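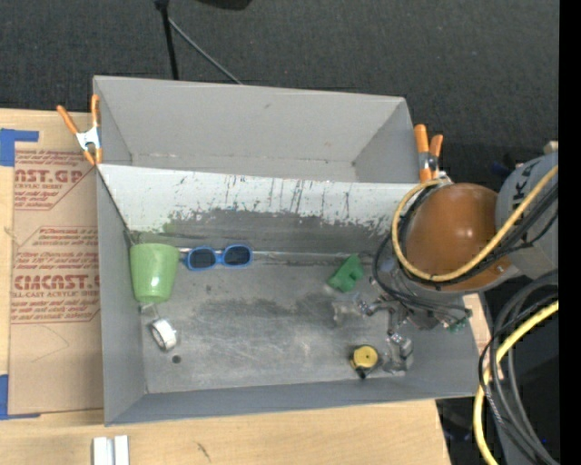

세르노라 공유 작업장 티리크, 직접 만든 로봇 팔로 물건 집기 시험 계속

세르노라의 공유 작업장 티리크(Tirik)에서 회원들이 로봇 팔로 상자 안의 물건을 집어 올리는 장치를 만들고 있다. 작업을 이끄는 회원 타피오 혼카넨(Tapio Honkanen) 씨는 지난 3월에 이 일을 시작했고, 지금까지 집기 시도를 2,644번 기록하였다고 밝혔다. 장치는 가을에 열리는 작업장 공개 행사에서 처음으로 일반 방문객에게 소개될 예정이다.

장치의 목적은 단순하다. 회색 상자의 바닥에 여러 가지 생활용품을 놓고, 로봇 팔이 위에서 내려와 하나씩 집은 다음 옆에 있는 통으로 옮기는 것이다. 물건은 모양과 재질이 서로 다르게 골랐다. 초록색 플라스틱 컵, 파란 테의 선글라스, 흰색 테이프 한 롤, 그리고 노란색의 작고 둥근 물건 등이 상자 안에 들어간다. 혼카넨 씨는 같은 크기의 블록만 집는 로봇은 이미 작업장에 있었기 때문에 이번에는 더 불편한 물건을 원했다고 설명했다.

“블록은 어디를 잡아도 비슷합니다. 그렇지만 선글라스는 다리를 잡으면 돌아가고, 렌즈를 잡으면 미끄러집니다. 컵은 옆으로 누우면 굴러갑니다. 우리는 이런 경우를 많이 보고 싶었습니다.”

로봇 팔은 시내의 기계 수리 회사 케스키넨(Keskinen)에서 중고로 구입하였다. 가격은 공개되지 않았다. 팔 끝에 있는 그리퍼는 회원들이 직접 조립하였는데, 금속 브래킷과 작은 손가락, 전선, 그리고 초록색 회로 기판이 겉에서 그대로 보이는 구조이다. 그리퍼의 부품에 들어간 돈은 모두 184유로라고 한다. 덮개를 만들자는 의견도 있었으나, 손가락의 각도를 자주 고쳐야 하므로 당분간 덮개 없이 사용하기로 하였다.

가장 많은 시간이 필요했던 것은 프로그램보다 케이블이었다고 한다. 노란색과 검은색 케이블이 관절 주위를 감고 있어서, 팔이 깊이 내려가면 늘어진 부분이 상자의 벽에 닿는 일이 있었다. 처음의 두 주 동안에는 커넥터가 네 번 빠졌다. 현재는 손목이 한쪽 방향으로 너무 많이 돌지 않도록 회전 범위를 프로그램에서 제한하고 있다. 그 대신 왼쪽 벽 가까이에 있는 물건은 집는 방법이 적어졌다. 혼카넨 씨는 케이블의 길을 다시 설계하는 것이 다음 작업이라고 말하였다.

상자의 고정 방법도 여러 번 바뀌었다. 처음에 양면테이프를 썼을 때는 그리퍼가 벽을 밀 때마다 상자가 조금씩 움직였고, 카메라로 계산한 위치가 맞지 않게 되었다. 지금은 뒤쪽의 두 모서리를 주황색 스프링 클램프로 잡고 있다. 회원들은 작업을 시작하기 전에 상자를 손으로 한 번 밀어 보고, 흔들리면 클램프를 다시 물린다. 간단한 방법이지만 위치 오차에 관한 불만은 많이 줄었다고 한다.

상자의 안쪽 뒷벽에는 짙은 회색 얼룩과 긁힌 자국이 많고, 파란색과 초록색의 가는 줄도 남아 있다. 바닥의 가운데도 다른 곳보다 어둡게 닳았다. 혼카넨 씨는 새 상자로 바꿀 계획이 없다고 하였다. 깨끗한 배경에서만 물건을 알아보는 프로그램은 실제 장소에서 쓰기 어렵다는 것이 그의 의견이다. 다만 어두운 얼룩 위에 어두운 색의 물건이 있으면 인식이 늦어지는 문제가 있어, 조명의 위치를 바꾸어 가며 비교하고 있다.

티리크의 기록에 따르면 가장 쉬운 물건은 테이프 롤이다. 두께가 일정하고 그리퍼의 손가락이 가운데 구멍에 들어갈 수 있기 때문이다. 가장 어려운 물건은 선글라스이며, 특히 뒷벽에 붙어 있을 때에 실패가 많다. 벽과 물건 사이에 손가락이 들어갈 공간이 없으면 로봇은 먼저 물건을 앞으로 끌어내야 한다. 이 동작은 최근에 추가되었고 아직 안정적이지 않다. 작고 납작한 물건의 경우에는 손가락 끝이 바닥에 먼저 닿아 팔이 멈추는 일이 있다. 그래서 마지막 구간에서는 팔의 속도를 크게 낮추었다.

이 작업에 관심을 보이는 곳도 있다. 세르노라의 실내 체육관 워코스포츠(Wokosport)는 탈의실에서 나오는 분실물을 종류별로 나누는 일에 비슷한 장치를 쓸 수 있는지 문의하였다. 체육관에는 안경, 물병, 운동용 테이프와 같은 물건이 매일 남는다고 한다. 티리크 쪽은 아직 약속할 수 있는 단계가 아니라고 대답하였으며, 우선 체육관에서 오래된 분실물 한 상자를 빌려 시험에 사용하기로 합의하였다. 젖은 수건과 옷은 이번 시험에서 제외된다. 현재의 그리퍼는 천을 잡으면 손가락 사이에 끼는 경우가 많기 때문이다.

작업장에서는 매주 저녁 7시에 공동 작업 시간이 있고, 등록한 사람은 22명이다. 모두가 로봇을 다루는 것은 아니다. 어떤 회원은 물건의 위치를 바꾸고 결과를 표에 적으며, 어떤 회원은 그리퍼의 손가락에 붙일 고무를 자른다. 전기 경험이 있는 회원 세 명만 배선을 만질 수 있다. 팔이 움직이는 동안에는 상자 안에 손을 넣지 않는 것이 규칙이며, 물건을 다시 놓을 때에는 반드시 정지 버튼을 먼저 누른다.

혼카넨 씨는 원래 목공 때문에 작업장에 가입하였고, 로봇을 만든 경험은 없었다. 그는 설명서를 읽는 데에 한 달을 썼고, 처음으로 팔이 컵을 들어 올렸을 때에는 밤 11시가 넘어 있었다고 말하였다. “컵은 바로 떨어졌습니다. 그래도 우리는 그날의 기록에 성공이라고 썼습니다. 나중에 규칙을 정해서 다시 실패로 고쳤습니다.” 현재의 규칙에서는 물건이 옆의 통 안에 들어가야만 성공으로 인정된다.

다음 단계에서는 시험용 물건의 종류를 14가지로 늘린다. 투명한 물건도 처음으로 들어갈 예정인데, 카메라가 가장자리를 잘 찾지 못할 것이라고 회원들은 예상하고 있다. 그리퍼의 도면과 부품 목록은 케이블 작업이 끝난 후에 티리크의 게시판에 공개된다. 참가를 원하는 사람은 공동 작업 시간에 작업장을 방문하여 신청할 수 있고, 처음 오는 사람은 30분의 안전 교육을 받아야 한다.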